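Litura Bench Notes > Threads > Equipment planning
Last updated: July

Thread on next year's equipment request for the kitchen manipulation bench. Posting it in pieces while I work through the spreadsheet. Corrections welcome, especially on shipping.

Scope first. One tabletop cell, one arm, one two-finger gripper, a wrist camera, and the props. The props line gets left out of most requests I read. It should not be zero.

The total I have open to move around is $2,228. That excludes the arm, which is already paid for and sits on a different account. It has to cover fingers, cabling, camera mounts, tabletop spares and props through the end of the budget year.

Quotes are in from two suppliers, Lorkeo and Rebelo. Lorkeo is slower and lists every part separately. Rebelo is faster and sells kits. Both will invoice on a purchase order. Neither will hold a price past 14 days, so the order of approvals matters more than usual.

Fingers. I'm asking for spares in pairs. If you replace one finger, the new one and the worn one don't close the same way, and you spend an afternoon finding out why your grasp offsets moved. Lorkeo wants $167 a pair. Rebelo has a cheaper pair, but it needs an adapter plate, and the adapter plate is where they make it back.

Finger shape is a planning question as well as a mechanical one. A narrow tip gets under a thin rim and into tight spaces. A wide tip holds a mug better. We run narrow and accept some slip on the heavy items. If your task list is mostly cups and cans, budget for wide and skip the rest of this post.

Wrist camera. The usual mistake is to price the camera and forget what it will be pointed at. Close up, a perforated part fills the view with repeating holes, dark where there is something dark behind them and bright where light comes through.

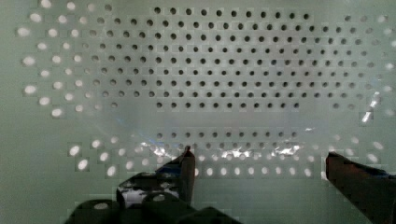 Repeating patterns are hard on anything that matches features from one view to the next. One hole looks like its neighbor. Add clear film and you get glare streaks that shift with the viewpoint. You can throw a better camera at this, but price a diffuse light first. A light panel and a bracket cost less than any camera upgrade I was quoted.

On that subject: global shutter is worth paying for if the arm moves while you record. If you stop, look, then move, save the money. We stop for some tasks and not others, so I have it down as "desirable" and expect to lose it in review.

Focus range is the spec I would check before resolution. The data sheet minimum distance is measured from the lens, and your fingers extend past the lens. Subtract before you compare. One of the two cameras on my short list dropped out at this step.

Cables. Budget them as consumables. Anything that goes from a gripper back to the base bends at every joint on the way. Order high-flex, order them longer than the straight-line distance, and put one spare of each on the shelf. Rebelo includes a set in the kit, but it's the stiff kind. I asked for the kit price without cables and they took off less than the cables sell for separately.

Also price the connectors. A locking metal connector costs more than a plastic one and I have never regretted it. Put it in the request as its own line so it doesn't get "optimized" out by someone comparing cable totals.

Table space. Measure the usable surface with the arm in it. The base takes a bite out of one side, the cable loop takes another, and an appliance takes a whole edge. What you have left is the area where you can put objects and still reach them from above.

Reach figures on a data sheet are for an arm at full stretch with nothing on the end. Working reach with a gripper pointed down is a good deal shorter. Lay it out with tape before you order a bigger table. I talked myself out of a bigger table this way and moved the money to lights.
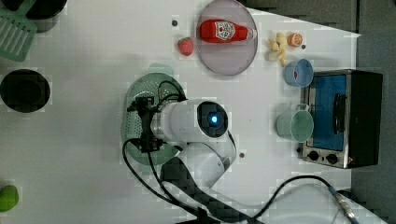 Props and fixtures

Kitchen props are cheap one at a time, which is how they end up on personal cards and never in the budget. Write them down. Ours are a mix: a colander, a plate, a black pot, a mug and a smaller cup, a ketchup bottle, garlic cloves, a strawberry, an orange slice. The toaster oven is the only item with a door, and it's the one I would buy first if I had to start over.

Buy duplicates of anything you plan to publish results on. Store lines get discontinued, and a colander with a different hole pattern is a different object as far as the camera is concerned. My rule is one in use and one in a box with the receipt.

Pick props for spread. You want something rigid with a handle, something thin with a rim, something small, something tall, something with holes. Color matters more than I used to think. Pale objects on a white table are a segmentation problem you have bought for yourself, so either plan for it on purpose or buy darker dishes.

Same with table color. White is bright and photographs evenly, and it shows the arm's shadow very clearly. A gray matte mat costs little and gives you a second condition to test. I have one mat in the request. Losham, the bench we share task definitions with, runs gray only, so having both here makes the comparison easier.

Appliances: check door travel. A full-size toaster oven door can swing farther than the arm can follow without running out of wrist rotation. Bring a tape measure to the store. Note which way the handle runs too, as it decides the gripper orientation for every open and close you will ever record.

Table marks. Small dots on the surface are the cheapest fixture there is. A permanent marker and a ruler. No line item needed, but write the positions down somewhere other than the table.

Shipping and lead time. Lorkeo quotes 7 weeks on fingers and ships everything else from stock. If the fingers go in at the end of the quarter with the rest, the cell waits on one small box. I'm splitting the order - fingers first, all else after review.

Splitting means two freight charges. I ran it both ways. The second charge is smaller than one week of an idle arm by any accounting I know how to do, though the form has no field for an idle arm. I put it in the comments box.

Maintenance. The supplier service plan covers the arm and the controller. It doesn't cover the gripper, which is the part that hits things. Read the exclusions page before you assume you have coverage. I left the plan out and put the difference into spare fingers.

Things I cut: a second wrist camera, a tool changer, a powered lift for the table. The tool changer was the hard one. It adds length and weight at the wrist, and our payload margin with a full mug is already thin. Revisit when there is a task that needs two tools in one run.

Things I kept that got questions: the duplicate props, the diffuse light, the locking connectors. All small numbers. Small numbers attract questions in a way that large ones don't, so give each one a sentence of justification up front.

If you use a template for this, add a column for "what stops if this breaks." Sort by that column before you sort by price. On my sheet the top rows are fingers, then the gripper cable, then the camera mount. The toaster oven is near the bottom, since half the tasks don't touch it.

Current state: finger order drafted with Lorkeo, lights and mat from local stock, camera waiting on one more quote from Rebelo. I'll add the final split to this thread when the purchase orders have numbers.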